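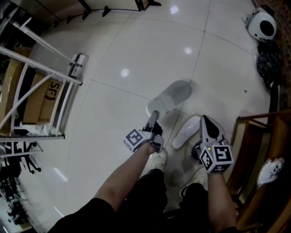

Yanling Cai asked under my last thread whether the curse rules in a paranormal romance have to be on the page before the first kiss. Long answer follows, using Tromdale, since the draft is finished and I can't spoil it for myself.

1/ A curse is a constraint on the couple. Before the first kiss the reader needs the trigger and the cost. The exemptions can wait. In Tromdale the trigger is moonrise and the cost is a day of Shen's memory. Both are stated by the end of chapter two.

2/ State the cost in a scene where somebody pays it. My first version had an aunt explain it over soup. It ran 1000 words and every beta reader skimmed it. The current version is Shen failing to recognize his own handwriting.

3/ Keep the rule sheet separate from the outline. Mine has four columns: rule, who knows it, chapter where the reader learns it, chapter where it gets used. If the last two columns show the same chapter, move one of them. A rule introduced in the scene it solves reads as a patch.

Search posts
Top Latest People

4/ Point of view matters here. In dual POV, the one who knows the rule should have the chapter after the kiss. Put him in the chapter before it and you have to either hide what he's thinking, which readers notice, or give the secret away early. I've done both. Neither was fixable in line edits.

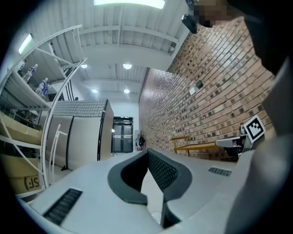
5/ Exemptions. One per book. Mine is the old ferry crossing at Gekholm: no memory loss while he's over running water. It shows up early as a place where he sleeps well — no comment from the narrator — and again in the last quarter.

6/ Mpho Joubert read the draft in June and flagged that the heroine works out the ferry a full chapter after the reader does. A gap like that is fine for a villain's identity. For the love interest's curse it makes her look slow. I cut 515 words and let her get there first.

7/ Breaking the curse versus living with it. Both satisfy the genre as long as the couple is together and stable on the last page. If you break it, the cost has to go somewhere. If you keep it, show one ordinary day under the rule. I kept it. The epilogue is a breakfast and a notebook.

8/ Book two moves to Otham and follows the sister. Same trigger, different cost. The sheet carries over with a new tab, and anything marked "reader knows" resets to blank. New readers start anywhere in a series — plan for that.

9/ Will post the blank sheet when I've taken my plot out of it. The third column still has names in it.

2 replies 515 likes

We use cookies to keep you signed in. Accept Manage settings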